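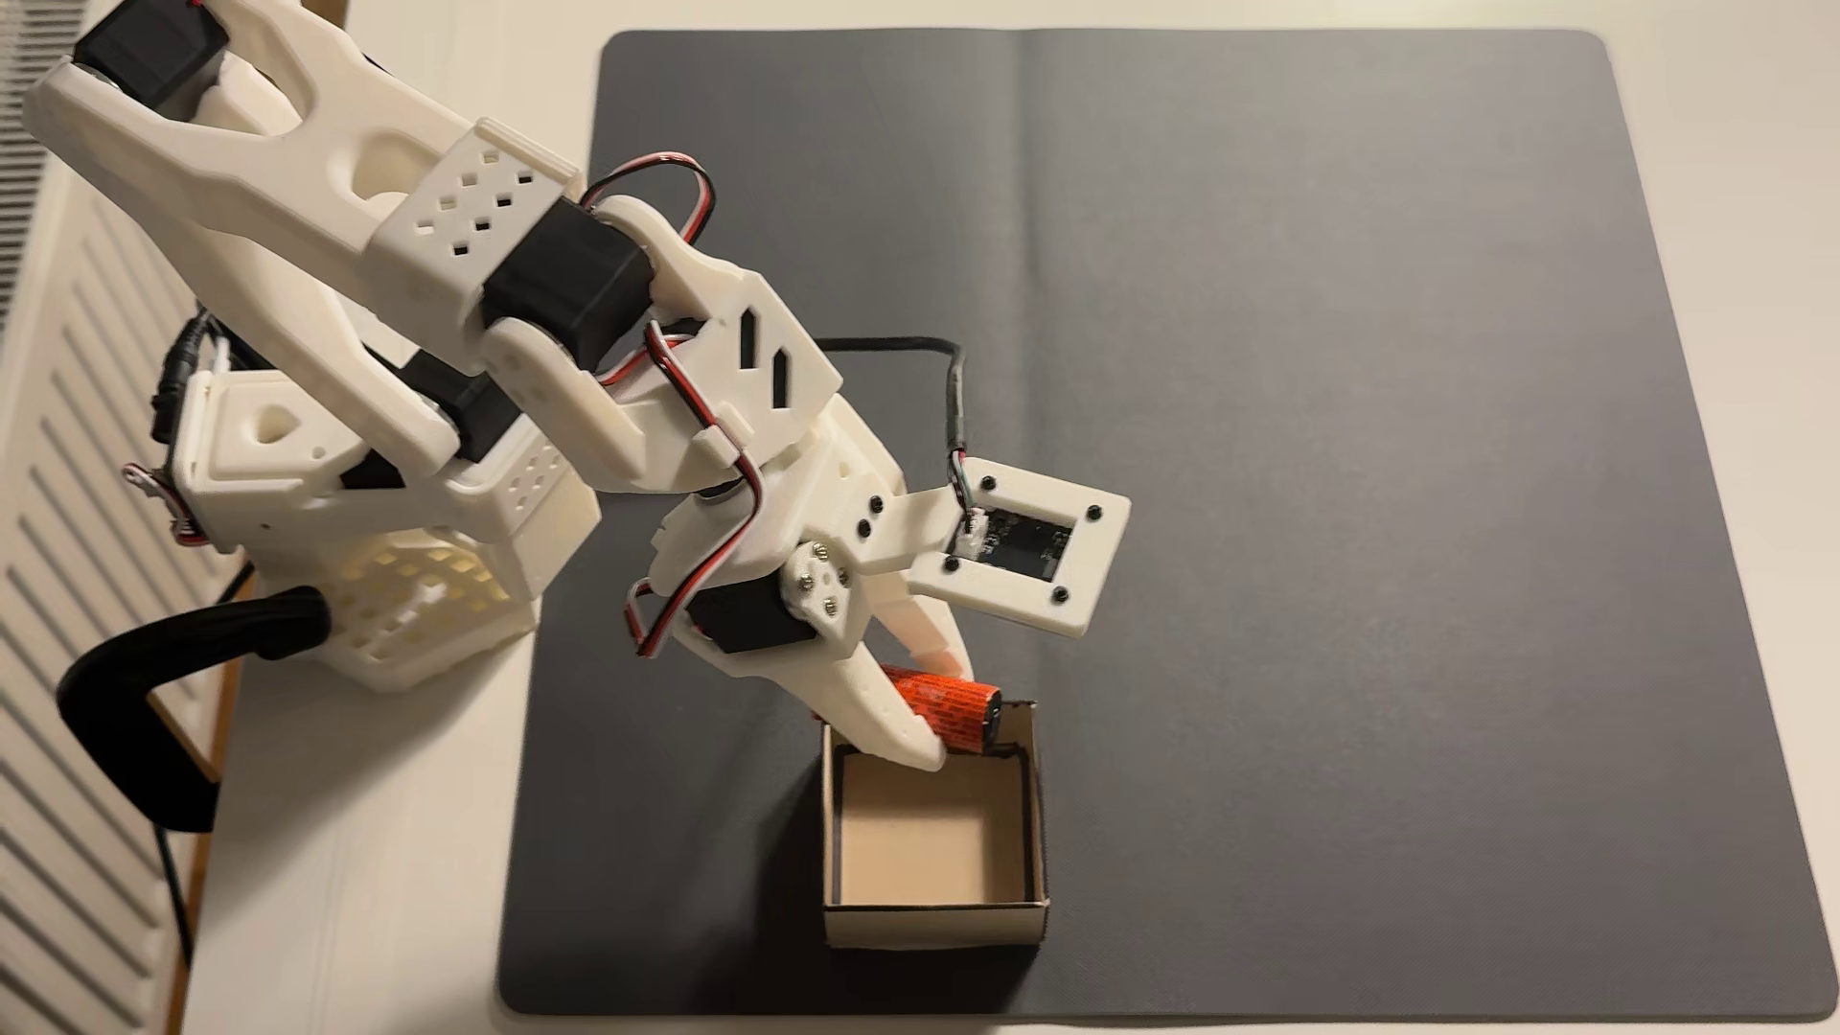

**mathur_60:** Where do you keep batteries that are out of a device but still good?

**Ashok Lodhi:** In a small cardboard box with a lid, in a dry drawer, away from coins and keys. I put tape over the ends.

**skuststead:** I don't agree about cardboard. A plastic case with slots is better, they can't roll and touch each other. Mine is from Clulta, it holds 17.

**Ashok Lodhi:** With tape the contact is no problem - I do it so for 11 years.

**skuststead:** Tape leaves glue on the cap. I had to clean it every time.

**mathur_60:** Which tape do you use, Ashok?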